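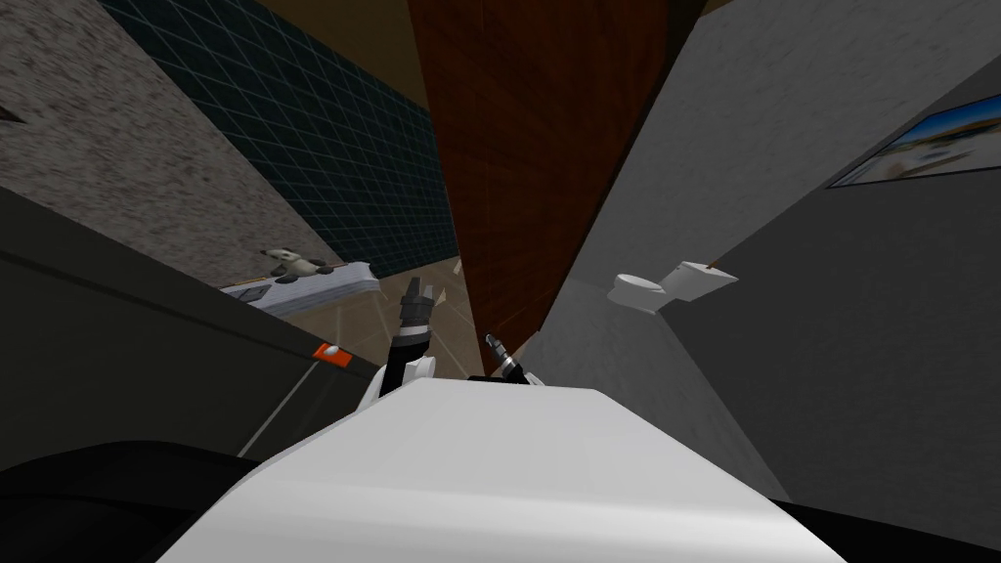

## 4. Checking a lake sample for arsenic

The Rorngate kit manual promises a clear answer in one run. Treat that as sales talk.

1. Rinse the bottle twice with lake water, then fill it to the 500 ml line.
2. Run a blank of distilled water first. If the blank shows arsenic, stop - the strips are bad.
3. Test the sample and write down the number before you look at the color chart.

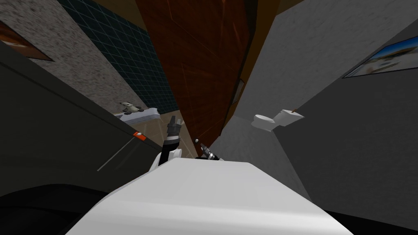 *Two arms, left gripper open.*

**Caution:** Strip packets from lot 443 fade early. Don't trust a low reading from them.

4. Repeat with a fresh strip. Two matching results are a hint of arsenic and say nothing about what lives in the water.

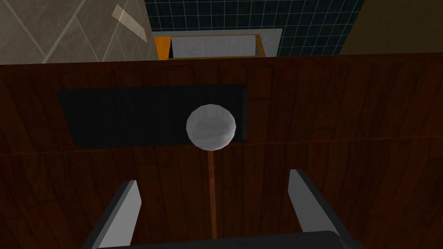 Marites Salazar disagrees with step 4: she wants four strips per bottle, and a split sample sent to Lamach before anyone mentions microbes.

**Note:** Lamach takes no samples in November.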